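Cruzado benchtop arm with Tristik two-finger gripper: equipment review

Piltstead Assisted Living Technology Unit
Reviewed by Nabila Purba. Safety findings checked by Achilleas Mavromatis.
Issued 01/12/2025

Verdict: not recommended for use near people until the release fault described in this review has been corrected.

The Cruzado arm is sold as a light manipulator for domestic research. The Unit tested it in November with the Tristik gripper and the Lumis wrist camera, which the supplier offers as a package. Our purpose was to decide whether the package could be used in the demonstration kitchen, where visitors may stand within reach of the worktop.

Setting up

Installation was straightforward. The base locks down firmly, the gripper fits without special tools, and the printed guide is clear on the order in which the parts should be connected. The emergency stop worked on every occasion it was pressed.

Cable management is less satisfactory. The package comes with fabric ties but no fixed channel, and the cables have to be looped loosely enough to allow the wrist to turn. On a worktop that is also used for kitchen goods, this leaves cable where objects are to be picked up and put down. We would have expected a clip-on guide at this price.

How the arm was tested

The tasks were carried out on a furnished worktop and used ordinary household goods together with toy fruit. A bronze-finished towel bar was included as the most demanding item. It has a narrow, glossy rod with a heavier fitting near one end, so that a grip taken at the wrong point leaves the load out of balance. It also reflects light along its length, which is a fair test of the wrist camera.

The arm completed 697 cycles. In normal running it was quiet and repeatable, and the approach to the towel bar was well controlled. The fingers came down on either side of the rod with sensible clearance and seldom touched the board.
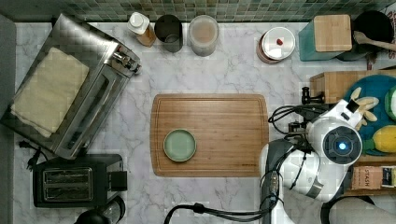 Cruzado arm at the kitchen worktop.

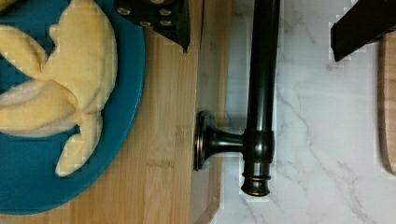 Wrist camera view, with the towel bar beside the plate.
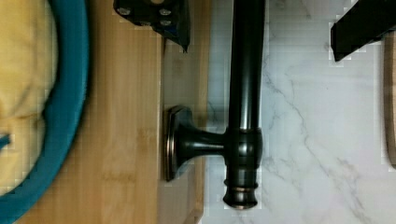 The release fault

At cycle 147 the arm entered a protective stop while carrying the towel bar. This was a correct response, as a cable had pulled tight during a wrist turn. The operator cleared the cable, confirmed that the area was free and pressed the reset button. The gripper opened at once and the bar fell to the worktop. No command to open had been given.

Three unrequested releases were recorded in all. Two involved the towel bar and the other a wooden spoon. Each followed the same pattern: a protective stop with an object held, followed by a reset. No one was hurt. The marble was chipped near the sink on the first occasion, and a folded towel was laid under the carrying path for the remaining trials.

The controller log shows that the gripper receives a fresh start-up instruction when the arm is reset after a stop. If the instruction arrives before the held position has been reported back, the gripper returns to its default state, and the default state is open. This explains why the fault is not seen after every reset. It depends on which message is received first.

We regard this as a design failure, and a serious one. A reset is the moment at which a person is most likely to have a hand close to the gripper - often directly beneath it, when clearing a snag. The guide tells the operator to check the area before pressing reset, but gives no warning that a held object may be dropped.

Supplier response

The supplier reproduced the fault from our log and has accepted that the default state should be closed, or should hold its last position. A change to the gripper software has been promised. It had not reached us when this review was completed, and we have therefore been unable to test it.

Interim precautions

Sites that already own the package should observe the following until the software has been replaced.

Support or remove any held object before pressing reset. The fingers can be opened by hand with the release key supplied.

Keep hands out from under the gripper during reset, including when it appears to be empty.

Do not carry glass, blades or hot liquids.

Tie the cables back to the lower arm and turn the wrist through its full range before starting work.

Record every protective stop, whether or not an object is released.

Other remarks

The Lumis camera gives a usable close view, although fine edges break up into blocks when the picture is compressed. This did not prevent the operator from judging the position of the fingers. The software for teaching positions is easy to learn, and staff with no previous experience were working alone after a morning's instruction.

The arm itself is well made, and we found no fault in its joints or brakes. The Unit will keep the package in the closed laboratory and repeat the stop and reset trials with the towel bar when the new gripper software is received.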